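March, bench 2, started 9:40

Surface prep on the white work surface, continued from Revathi's notes. Aim is to get the top back to a state where we can lay out the Furkow parts without picking up residue. Last entry has it wiped once with the Dirosine cleaner and left alone overnight.

Checked the cleaner stock first. One full bottle, one opened. The opened one is batch 3485 and the label is still legible, so I used that. Diluted 5 ml to 100 ml of tap water in the small beaker. Tharun uses it stronger. I don't see a gain and it leaves a film that has to come off separately.

Procedure as run:
Dry wipe, left to right, lint-free cloth, fold turned after each pass.
Damp wipe with the dilution, same direction.
Plain water wipe, second cloth.
Dry wipe, third cloth.
Leave 20 minutes with the door shut.

Lights on full for the inspection. I did not use the side lamp, which makes any matte surface look worse than it is.

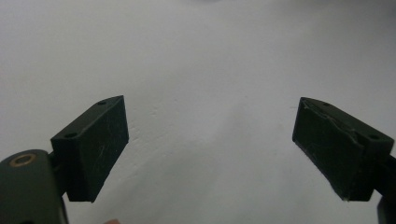
Faint speckling and small blotches remain toward the middle. Finish is matte throughout. The corners read grayer than the center, but I put that down to the ceiling light and am not logging it as a stain. Could not decide by eye whether the speckling is residue or the texture of the surface itself. Fingernail test inconclusive.

Karthikeyan thinks it is texture and that we should stop. Bhavana wants a swab before we sign it off. Going with the swab. Swab kit is in the Chettiar cabinet, second drawer, log sheet 664. Please write on the sheet when you take one. The last two were not entered.

11:15. Swab taken from the middle area, bagged and labeled. Control taken from the spare panel that came in the same Jatthorpe delivery and has stayed in its wrap. If both come back the same, we call it texture and close this.

Until then: no tape on the surface, no marker, nothing with an oily base. Parts trays stay on the side shelf. Callum has the result sheet and will add it under this entry.

To order: lint-free cloths, one box. Replacement lid for the small beaker.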